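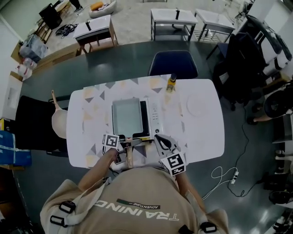 Venla Laitinen objected, after reading an early version of this section, that a pose filter which fills every gap will sooner or later teach the policy a movement that no hand has made. We agree with her, and the design described below follows from this remark. In the first version of Trastero each missing pose was interpolated without any limit. The curves looked very good in our plots, and for this reason we noticed the problem late.

Figure 3. Head view at the microwave task. Each of the two hand-held grippers carries a black-and-white marker cube, and both are in front of the oven. The plate, to the right on the patterned cloth, is the second object of the task.

5.3 Gap handling in the pose stream

The input of this stage is a sequence of images from the head camera, together with the marker detections found in each image. For each gripper we estimate a pose with 6 degrees of freedom in the camera coordinates. The camera moves with the head of the operator, so these poses can not be compared directly from one image to the next. The head motion is estimated first by a separate module, and the gripper poses are then transformed into a fixed coordinate system at the start of the recording.

Two kinds of gap appear. In the first kind the cube is inside the image but no face is detected, usually because of motion blur or a very oblique angle. In the second kind the cube is hidden, or it has left the image. The old code did not separate the two cases. The new code predicts where the cube should be projected, using the last valid velocity of the gripper, and assigns the gap to the first kind if the prediction stays well inside the image and does not overlap with the other gripper.

A gap of the first kind is interpolated when it is shorter than a threshold. Position is interpolated with a cubic spline and rotation with spherical linear interpolation. We have tried a spline also for rotation, but it overshoots when the wrist turns quickly, for example at the moment when a door starts to open. A gap of the second kind is never filled. The samples are kept in the file with a validity flag, and the training loader is responsible for cutting the sequence there.

This last choice was discussed for a long time in our group. The planner, Gistico, expects an uninterrupted trajectory, and it was tempting to give it one. We have instead changed its reader so that it accepts a list of segments. It needed more work than the filter itself – mainly in the tests, where many functions assumed that the first and the last sample belong to the same segment.

Swapped identities

Tasks with two hands bring one more difficulty. When both cubes are near each other, as they can be in front of a door or a drawer, a detection may be given to the wrong side. Every marker has its own code, so in theory this should not happen. In practice a partly covered marker is sometimes decoded with a bit error, and the error correction of the detector then returns a valid code of the other cube. We therefore reduced the error correction to the strictest setting. The detector now misses more faces, but a missed face is handled by the rules above, and a wrong face is not.

As a second protection we compare each new pose with the predicted one. If the distance is larger than what a hand can travel between two images, the detection is discarded and not reassigned. We considered reassigning it to the other gripper, but the result depended on the order in which the two sides were processed, and we did not find a clean rule.

Evaluation

We ran the old and the new version on the same 129 recordings of kitchen tasks. The annotators, who did not know which version had produced a trajectory, marked each jump and each segment where the replayed gripper did not follow the video. With the new version the invented movements during long occlusions disappeared from the output, as one would expect from the rule. The jumps caused by swapped identities became rare but remained in 3 recordings. In all of these the head motion was also estimated badly, so the prediction itself was wrong and the distance test could not help.

The cost is a shorter data set. Some recordings are now divided into many small segments, and those shorter than the action horizon of the policy can not be used. We lose in this way mostly the moments when an arm passes in front of the other – unfortunately these are moments in which coordination is interesting. A second camera at the wrist would give part of this information back. The file format of Arnano, which we use for storage, already permits several pose sources for one gripper, but the filter does not yet read more than one.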